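White work surface

A white work surface is a flat, pale, matte top used for handling, sorting, inspecting or assembling small objects. The term covers both fixed tabletops and loose boards laid on a bench or floor. Such surfaces are common in workshops, teaching rooms and packing areas, where a plain ground makes small or dark parts easier to find.

Finish and appearance

A matte finish scatters light and limits glare from overhead lamps. Even so, a white top seldom looks pure white in use. Under soft light it takes on a greyish cast, with brighter and duller areas according to the position of the lamps and of anything standing between them and the surface. The effect is strongest on a top without pattern or grain, where the eye has nothing else to follow.
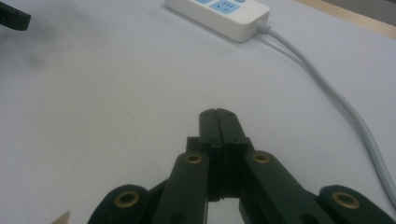 Shadows and marks

Objects held close above a pale surface cast a soft shadow that can be mistaken for a stain. The usual check is to move the object away and look again: a shadow goes with it, a mark stays. In the Trelcombe workshop notes, compiled by Sneha Dhillon, faint smudges are recorded only after this check has been made twice, under the same lamp.

Pale surfaces also alter the apparent colour of their surroundings. Dark green plastic can look almost black against white, and grey areas may take on a slight blue or lavender tint. 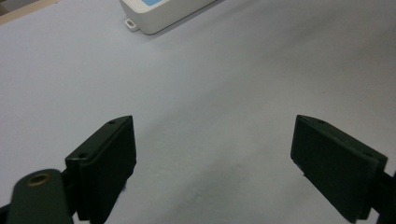

Dust and fibres

Lint, hair and thread show readily on a white top but are easily missed on the dark tools used over it. Fibres tend to lodge on edges, around screw holes and in the corners of flat faces, and later drop on to the work. Inspection therefore includes the tools as well as the surface. The Trelcombe notes give the following order:

1. Clear the surface of all loose items.
2. Wipe with a dry lint-free cloth, working in one direction.
3. Wipe again with a cloth dampened with water and a little mild soap.
4. Leave for 15 minutes before replacing anything.
5. Check the edges and faces of hand tools and pick off any fibres.

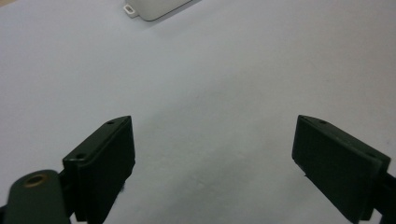
Loose boards

A loose board provides the same kind of ground where no table is available. It may be laid directly on carpet, and rails of aluminium extrusion can be placed along the sides to mark out the working area. Black tape is sometimes used for labels on the floor next to the board - a single large numeral is easily read from standing height.

Long sleeves and trailing cables are the main hindrance at floor level, as both cross the board whenever the worker reaches forward.
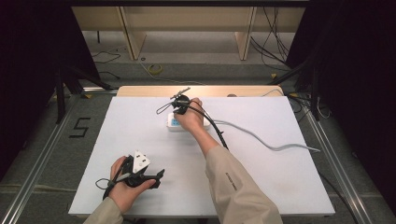

Minttu Hirvonen, in a short guide written for the Lotska training rooms, recommends leading cables off by the nearest side and keeping the centre of the board free for the work itself. The guide sets a clear margin of 70 mm at the near edge. Boards at Lotska are turned over each October and replaced when both faces are scored.

See also: workbench; cutting mat; drawing board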